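How to set up a calligraphy table for the Ivix two-arm kit

By Ishbel Yule
27 October 2025

I've had the Ivix kit on my bench since March, and the job I keep coming back to is the brush table. It's fiddly, it's messy and I love it! Get the table right first and the arms are so much easier to live with.

Start at the back. Stand the brush rack up near the wall and pull the felt in until the feet sit on its far edge. Mix your brush sizes — one big fat one among the skinny ones gives you plenty to practice on.
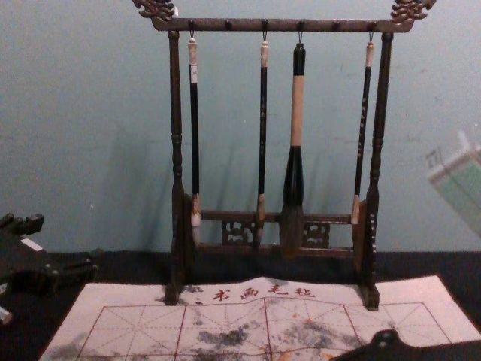
Rack at the back, felt in front, a gripper on either side.

Now bring the arms in, one left and one right, so both grippers can get to the middle of the felt. Jog them by hand at the slowest speed (I use 8 in the Zivia app, which goes up to 1000) and save a rest pose for each before you try anything clever. Then pick something soft for your first grab. Soft stuff forgives a sloppy approach, and a brush handle really doesn't.

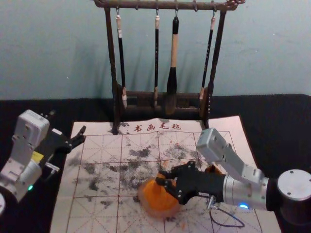 Right gripper down on the orange bundle, left one open.

Watch your cables on the low moves, and give them more slack than you think. I paid $183 for the spare finger set and I'd buy it again.

We use cookies to remember your settings. Accept | Manage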